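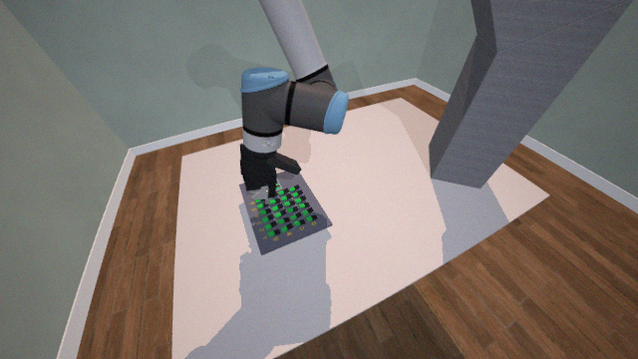 Slide 1 - Good morning. I'm Anathi Modise. I look after flooring and wall colour advice at Tranham. Twenty minutes, then questions.

Slide 2 - Choosing a rug for a small room. Most people buy too small. Measure the floor first, then take 14 cm off each side and mark it with masking tape. Live with the tape for a day or 2.

Slide 3 - Colour. Pale rugs show dirt near the door. Put a mat outside as well. Grey-green walls are easy to live with but look flat in February light, so check the paint at 4 p.m. before you buy the second tin.
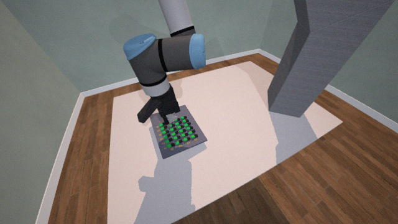
Pale mat on a brown floor, grey-green walls.

Slide 4 - Cost. The Gurance wool job came to $1,035 with underlay. Aníbal Urrego did the fitting - he's here at the back if you want to ask about edges.

(Pause. Hand round the samples.)

Slide 5 - Cleaning. Vacuum both sides. Blot spills, don't rub.

Questions.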